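Robotic kitchen work

Robotic kitchen work is the branch of household robotics concerned with preparing food, handling cookware and tidying up after a meal. It has drawn keen interest from researchers, and for good reason: a kitchen packs almost every hard problem in robot handling into a few square feet of counter.

Dishwashers and bread machines automated parts of the kitchen long ago, but each does one job inside a closed box. A general-purpose machine has to work in the open, with tools made for human hands. Picking up a piece of fruit sounds trivial, yet the robot must judge its shape, choose a grip and press hard enough to hold it without crushing it. Cut fruit is harder still -- it is slippery, soft on one side and firm on the other.

Much of the early learning takes place in simulation, where a robot can fail thousands of times without breaking a plate. Simulated tabletops usually include everyday clutter, so that the software learns to reach past things it does not need.

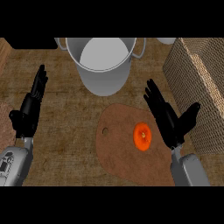

Simulated two-handed workspace with a halved orange on a cutting board and a white cooking pot behind it.

The Vadora task set, put together by a group under the engineer Gorazd Jurić, lists 122 kitchen chores, from lifting a lid to clearing a board. Its authors count 20 of them as solved, meaning that a robot finishes the chore in at least 75 percent of attempts on objects it has not met before. That is a remarkable jump from the first edition, in which only 2 chores passed. Wiping, stacking and simple pick-and-place work make up most of the solved group. Peeling and anything involving a sharp knife remain open.

Two-handed work is one of the liveliest areas. The Brullero project studies how one hand can steady a board or a pot while the other does the job, a skill people use all day without thinking. Its results in simulation are very promising, though performance drops on real counters, where lighting, spills and worn utensils vary far more.

No robot can yet run an ordinary home kitchen by itself. Single chores, under supervision and with familiar objects, are within reach.

See also: Household robot; Robot grasping; Simulation training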